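Home | Guides | Trade and Diplomacy | Briefings | Contact

How to Read a Joint Statement Between Two Governments

Published 2022-12-09 by the Fliltarmont Centre for Regional Affairs
Prepared by Narayanan Kamath and Boonmee Srisuk

16 shares | 6 comments

A joint statement is issued when two governments wish to record what they have agreed, and sometimes to avoid recording what they have not. This guide sets out a method for reading one. It is intended for students, local reporters and members of the public who follow foreign affairs without formal training.

Step 1. Obtain the full text

Work from the statement as released by both foreign ministries. News summaries leave out the paragraphs in which most of the bargaining took place. Where each side has published its own version, print both and mark every difference, including changes in the order of paragraphs.

Step 2. Find the previous statement

Few statements are written afresh. Officials begin with the last agreed text and argue over changes to it. Place the two side by side and note which phrases have been kept, which have been softened and which have gone. The omission of a border dispute that was mentioned in earlier years deserves more attention than a new paragraph on cultural exchange.

Step 3. Sort the verbs

Make three columns. In the first, enter firm undertakings: "will", "agree to", "shall". In the second, enter intentions: "aim to", "seek to", "look forward to". In the third, enter expressions of opinion: "note", "recall", "welcome". Only the first column can be checked against later conduct with any confidence. "Took note of" usually signals that one side raised a matter and the other declined to endorse it.

Step 4. Check who is speaking

"The two sides" indicates agreement. "The Minister stated" indicates that the view belongs to one government alone. Readers often miss the change when it occurs in the middle of a paragraph.

Step 5. Look for dates and money

An undertaking with a deadline and a budget has normally passed through a finance ministry. One that has neither may be repeated for many years. Torquil Imrie's training notes, used in our November course, advise readers to underline every date before reading anything else.

Step 6. Compare the press conferences

Read the transcripts from both capitals. Each government will stress the passages that suit its audience at home, and the gap between the two accounts is a fair guide to where the next disagreement will arise.
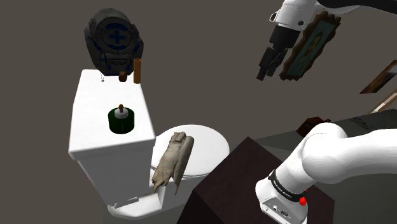 Readers should keep their marked copies. When the next statement is released, the earlier notes will shorten the work considerably, and the comparison in Step 2 may then be carried out directly from them.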